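Hand over hand
Teaching by demonstration at the Prikdale workshop
By Heledd Penry
Jul 9, 2025

Most of the labour in robot learning is still human labour. At Prikdale, where a small group has been building a library of handling tasks, the day is divided into blocks of demonstrations, and each block needs an operator at the controls, an assistant at the table and a third person checking the recordings.

The operator wears a pair of sensing gloves and watches the robot's own view through a headset. The software, called Leiva, converts the position of the operator's fingers into joint commands for the hand, and every command is stored with the video that goes with it. A single demonstration of this kind is called an episode. The group has kept over 2,000 of them and thrown away another 900.

"People expect the difficulty to be in the arm," says Marcelino Carrasco, who runs the sessions. "The arm is a solved matter for our purposes. The trouble is contact."

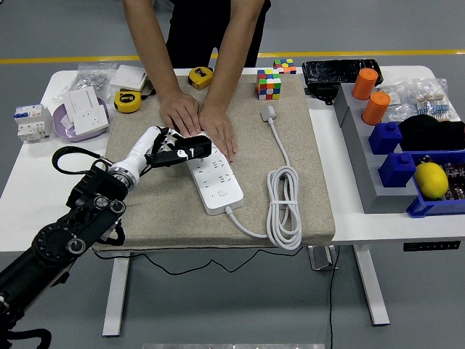

Contact is difficult for two reasons. The first is that the operator has no sense of touch. The gloves measure finger position but return no force, and a finger closing on a hard plastic casing looks much the same on screen at a light load as at a heavy one. The second is that household goods are light. A power strip weighs little and slides readily, so an error of a few millimetres at the fingertip tends to push it away.

The usual answer is to clamp the object to the bench. Carrasco dislikes this, on the grounds that nobody clamps a power strip at home. His protocol allows an assistant to share the object with the robot: to hold it, pass it, or resist it. Episodes with a person's hands on the object are tagged separately, so that they can be included in a training run or left out of it.

The tag has proved useful. A model trained only on solo episodes, known internally as Dunesix, would stop whenever a forearm came into view. A later version was given 502 shared episodes and no longer stops, although it now approaches more slowly than the group would like. Orla Fahy, who does the training runs, puts this down to the operators, who slow down themselves when a colleague's fingers are close by. The model has copied their caution along with everything else.

Surfaces matter too. Felt gives more friction than a bare tabletop and reflects less light into the lens. It also hides small errors of height, as the fingertips can sink into it slightly before anything slips.

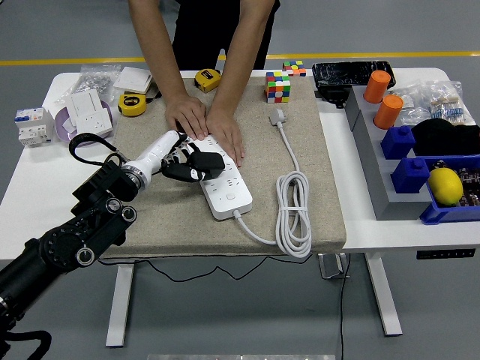

Clutter is left on the table on purpose. The background objects are drawn from a common store – cubes, tape measures, wall sockets, a lemon – and their layout is changed between blocks. If they stayed in one place for a whole campaign, the model could learn to find its target from its neighbours.

Operators work for no longer than six episodes before changing over. Dušan Spahić, the most experienced of them, says that his own results fall off after the fourth. He starts to anticipate, closes the hand early and then has to open it again, and the correction goes into the data. Such episodes are not always rejected. A recovery from a poor grasp is worth having, provided that it is labelled as one.

Rejection is decided by the checker and cannot be overruled by the operator. Common grounds are a dropped video stream, a collision with the bench, or a delay between glove and hand long enough to be noticeable on playback.

The group's next step is a fingertip sensor from Honetti, to be fitted in August. It will give the operator a simple vibration in the glove at first contact, with no indication of how much force is being applied. Carrasco expects to have to record the shared episodes again once it is in use.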